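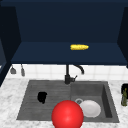

*Fig. 1. Rendered interior: corn cob on the shelf of a dark blue cabinet.*

# Writing the short film review

Handout 2, Film Criticism, summer session, July 2021
Instructor: Panagiotis Živković

Bring this sheet to the screening. The film is *Vidard*, 80 minutes, in room 518. It starts on time and I lock the door once the titles are over.

## Before the screening

Don't read other reviews. You can look up the director and the running time, and that's enough. If you have already seen the film, tell me, and you can write on *Benau* instead.

## Taking notes in the dark

Write large and leave space between lines. Put down what you see and hear, and save your opinion for afterward. "Long take, stairs, no music" will help you a week later. "Great scene" won't.

Mark the points where your attention drifted. Students tend to leave these out, and they are often the start of a good paragraph.

## Parts of the review

**Opening.** Say what film it is and give the reader a first idea of what you thought of it. Avoid dictionary definitions and avoid "Since the beginning of cinema."

**Plot.** Two or three sentences for a review of this length. Stop before the midpoint of the story. Most first drafts from the June group spent half their space on plot, and I sent them back.

**Description.** Pick one scene and describe it well enough that someone who hasn't seen the film can picture it. Name the things you are talking about: where the camera is, how long the shot lasts, what we hear. "Beautifully shot" is a judgment with the evidence missing.

**Judgment.** This grows out of the description. If you say the film is slow, say where, and say whether the slowness does anything. In *Ekton*, which we watched in week one, the breakfast scene is slow and the chase is also slow – those are two different cases and need two different sentences.

**Acting.** Write about what the actor does with voice, face and timing. "Convincing" is a weak word on its own.

## A sample paragraph

From Tài Khúc's review of *Ekton*, used with permission:

> The brothers talk across the kitchen for nearly the whole scene, and we only ever see the one who is listening. I found this irritating at first. By the time the older brother admits he sold the boat, I was watching the younger one's mouth and had stopped waiting for a cut.

Note the order: what happens on screen, a reaction, then a change in that reaction tied to a specific moment. The word "director" never comes up.

## Format

- 8 paragraphs at most
- Double-spaced, with your name on every page
- Film titles in italics
- No star ratings
- Give away the ending only if your argument depends on it, and warn the reader first

Drafts go in the tray outside my office. We will read 2 of them aloud in class, without names.

## Reading

Phan, chapter 2, on tone. Skip the section on festival reports for now – we come back to it when we do longer pieces.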